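The Shape of Things

Blocks, boards and a shared shed: inside the slow, noisy, faintly obsessive business of getting a toddler's toy right

The kettle's on and Yasaman Akbari is already talking. Has been since the door, really. There's a tub under one arm, a mug in the other hand, and she's explaining corners.

"Too sharp and it hurts when you tread on it. Too round and the kid can't feel which way it goes. So you end up arguing about a radius for a month."

She did argue for a month. With Gwion Trevor, mostly, who cuts the boards and has views. The two of them run Maldonado, a small toy outfit out past the rail yards in Parkside, in a long tin shed that was a tile showroom until the tiles went somewhere cheaper. Cold in winter, murderous in summer. Good light, though.

What they make is shape blocks. Little coloured plastic pieces, the sort that go through a hole in a lid if you get them lined up and get thrown at the dog if you don't. Every playgroup in the country has a tub of them, usually with the star missing. Maldonado sells them in sets, sells them single, and will replace any piece by post for the price of the stamp. Last year they posted 824 replacements. Yasaman keeps the letters that come with them in a biscuit tin. She reads me one from a boy in Ballarat who would like it known that his sister ate it. (She didn't. It was behind the fridge.)

A board is not just a board

Gwion would rather talk about timber.

He glues his boards up from strips, planes them flat, then leaves them leaning against the wall for longer than anyone else in the building would like. Wants to see what they do. Timber moves, he says, and a strip that's going to misbehave will generally do it in the first fortnight. The ones that cup go home for the wood heater.

"People ask why not one wide piece. Well, price one. And then watch it turn into a banana."

He likes the stripes, too. Light band, darker band, light again. An early customer complained hers didn't match all the way accross and he wrote back two pages. She's still a customer, bought another for her grandson.

No varnish on anything a child might chew. Oil, wiped on with an old singlet, wiped off, left overnight, done again. The shed smells of it, oil and toast.

He came to this from kitchens. Benchtops, eleven-metre islands for people who ate out. The smallest thing he used to make was a knife block. Now the offcuts pile is bigger than most of what he sells and he seems fairly cheerful about it.

Colour, and the trouble with it

You'd think colour was the easy bit.

Ziad Nseir, who does the colours and also the books, has a drawer of rejected pieces he won't throw out. Reds that went brown under a lounge-room lamp. A yellow he describes as "chemist shop". He tests them on carpet, on lino, on grass, on a light timber board, because a block that looks terrific on white paper can vanish on somebody's rug, and then it's under a heel at two in the morning.

So they get tipped out and looked at. Morning, then again at four when the sun comes in low through the roller door. A pile in the middle, not lined up. Ziad's firm on this, kids don't line things up, or they do but only when you need them in the car.

He doesn't ask which colour people like. Everyone says blue. He asks which one they saw first. 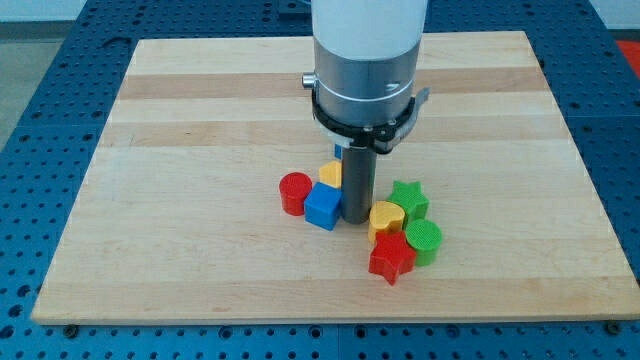

Small hands, big opinions

The real testing happens on a mat at the Simura Street playgroup, which Apolinar Nava has run for 7 years out of a church hall with a very good urn. He takes a tub of new pieces when they're ready, puts them out with the old ones, says nothing. Sits on a chair built for a three-year-old and drinks his tea.

What he's after is the second go. Any kid will pick up a new thing once, he reckons. Do they come back to it after morning tea? Does it get carried about? Does it end up in the pram, in the sandpit, down a gumboot?

The hexagon never gets picked. He's tried. "They think it's a circle that's let itself go."

The cross does well. Chunky, easy to grab from any side, satisfying to suck. Triangles get used as pizza. A lot of things get used as pizza, come to think of it, and Apolinar has stopped writing it down.

I sat in for a morning. A girl in a dinosaur jumper spent most of an hour moving blocks from one side of a board to the other, one at a time, then back. Never went near the sorter. When her dad showed her the holes in the lid she looked at him with real pity.

"That's the whole toy, that," Apolinar said. "Pick it up, put it down. The box is for the grown-ups."

The fall of the lid

There's a bit of an argument in toy circles about whether the sorter box matters at all. Hamisi Mrema, who repairs old ones at a bench in the back of the Kurano toy library, says it does and it doesn't. He's had 600 or so toys through his hands and the lid is what goes first. Hinges snap. Slots get forced by a determined uncle. The blocks just carry on, through three or four families, a bit scuffed, a bit toothmarked.

He'll make a new lid from ply if the set's worth it. Cuts the holes with a scroll saw, sands them by hand, leaves them slightly generous. Kids under two need the slop, he says, and by the time they don't need it they've moved on to trucks.

His tip for buying second-hand, and he gave me this while looking for his glasses: tip the lot out on a table before you pay. Check for cracks at the corners. Run a thumbnail along the seam. Wash them in warm soapy water, a proper rinse, then drain them on a tea towel. Don't boil them, he's seen the results.

And ask if they've got the star.

Back in the shed

Maldonado will do 6 new shapes over the coming year if the moulds come good. Yasaman wants a leaf. Gwion wants a fish, has wanted a fish since the start, has drawn it on the dunny wall. Ziad would like everyone to stop adding shapes untill the last lot are paid for.

Boards are made to order, with a wait of a few weeks, longer coming into December. Replacement pieces go out whenever someone's walking past the post office. Include a letter if you can. The tin's nearly full but there's another one behind it.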